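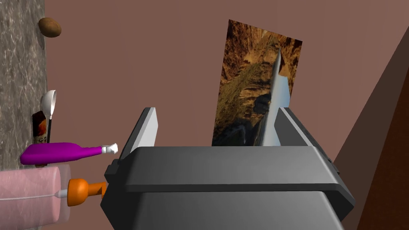

Progress report to the Brillholm Housing Fund, covering the period to the end of December.

The blinds and awnings program at Sarndale is moving, if not at the speed promised in our application. Of the 58 units, most now have their indoor roller blinds. The rest are waiting on brackets, which Mandden shipped in the wrong colour and then, to its credit, shipped again in a different wrong colour.

## Installation

West-facing units went first, as agreed. Tenants there have been patient through several summers of tinfoil and bedsheets, and a few have asked to keep the bedsheets. We did not argue.

Measuring took longer than planned. The building drawings show every window on a floor as identical - a charming idea. Hutsuliak has remeasured the lot and recut the headrails at no charge.

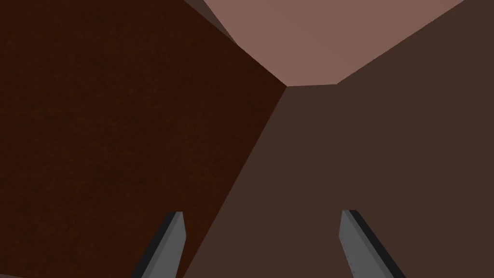 ## Money

- Spent this period: $3,605, mostly on fittings and the lift rental.
- Held back from Mandden until the brackets match: $500.
- Contingency remaining: up to $1,000, depending on the final lift invoice.

## Next period

The outdoor awnings on the south side still need a permit. The city has our forms, and has asked for them again. We would like to move the awning deadline to the spring and will send a revised schedule once the permit number arrives.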